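About Sovell

Sovell provides bedroom and linen care to private households in Kenport and the surrounding towns. We make beds, fold and put away clothing, rotate seasonal bedding and keep bedrooms in good order for people who would like regular help with this part of the home. The company currently serves 213 households on a standing schedule and carries out single visits by appointment.

Our History

Sovell was founded by Nayeli Benavides, who had spent many years as a linen room supervisor at the Dondmont, a residential hotel on the east side of Kenport. Guests who were moving out of the hotel and into apartments of their own often asked whether the linen staff could continue to visit them. Ms. Benavides began doing so in her free hours, with one assistant and a borrowed car. The company was registered the following June.

For the first four years Sovell worked only with former hotel residents and their families. The service was then opened to all households in the city. Solène Charpentier joined the company at that time as Director of Training and wrote the household manual that our staff still use, now in its fifth edition. The Asadi Laundry on Kenport's north side has washed and pressed our clients' larger items from the beginning, and the two companies share a delivery route.

What We Do

A standing visit covers the bed, the clothing left on or near it, and the surfaces within reach of it. Staff begin with the bed itself. Clothing and loose cloth are lifted off, sorted by kind and folded on a clear part of the mattress or on a table, as space allows. The bedding is then drawn back layer by layer, aired if the client wishes, and laid again from the sheet upward.

Fabrics differ, and our staff are trained to handle each of them accordingly. Cotton can be pulled tight and smoothed with the flat of the hand. Satin slides and shows every crease, so it is lifted and let down again, with the folds worked toward the sides. Dark cloth is kept apart from pale bedding during folding, and both are checked for lint before the visit is closed.

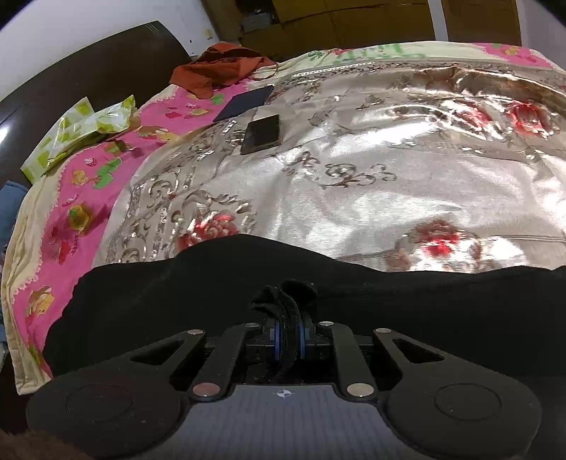
Black cloth on a satin bedspread in silver-white and pale champagne.

Clients may ask for seasonal bedding to be packed and labeled. Heavy blankets and quilts are folded in thirds, wrapped in cotton covers and placed in the client's own closet or chest. Sovell does not store household goods on its premises. Items that need mending are set aside with a written note, and no repair is made without the client's approval.

Training and Standards

All employees complete a paid training course before their first visit. It is taught in furnished rooms at our Kenport office and in the homes of clients who have agreed to receive trainees. Ms. Charpentier leads the course herself, and an experienced member of staff accompanies each new employee on early visits. The course gives particular attention to narrow items such as belts, sashes and strips of fabric, which are easily lost in bedding and are laid out at full length before they are rolled or folded.

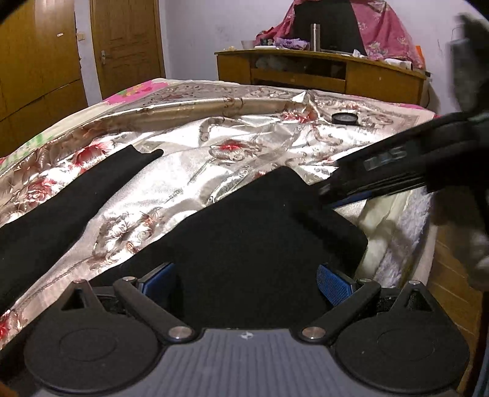 Respect for the household's own arrangement is the first rule in our manual. Many clients have kept their bedrooms in the same way for decades, and the placing of everyday articles has meaning for them even where a visitor might see only a crowded surface. Staff are therefore asked to learn a room before changing anything in it. Where the headboard is also a cabinet, with open compartments and a top that holds a thermos, a white cup and a box of tissues, those articles are lifted for dusting and returned to the same spot. A cloth draped over something on the cabinet is left in place unless the client has asked for it to be moved. Bags are never opened.

The same rule applies to the bed. If a family prefers a floral bedspread laid with one side longer than the other, or wants the fluffy layer underneath to stay as it is, the preference is entered on the household card and followed at every visit. Household cards are reviewed with the client once a year - sooner if there has been a move or a change in the family.

Our Staff

Sovell employs its staff directly and does not use temporary agencies. Wherever possible, a household is visited by the same two people. Employees are paid for travel between visits and for the time spent completing household cards. Several of our current supervisors began as trainees, and openings for supervisory positions are announced inside the company before they are advertised.

Community Work

Each winter the company holds an open collection of clean bedding at its office. Sheets, blankets and bedspreads are inspected, pressed by the Asadi Laundry and passed on to families setting up a first home. More than 700 pieces have been given out in this way. Donations of pillows cannot be accepted.

Contact

Requests for a first visit may be made by telephone or in person at the Kenport office. A supervisor will call on the household, discuss the work to be done and prepare a household card and a written price. There is no charge for this meeting - and no obligation to proceed.

Page last revised November 8, 2018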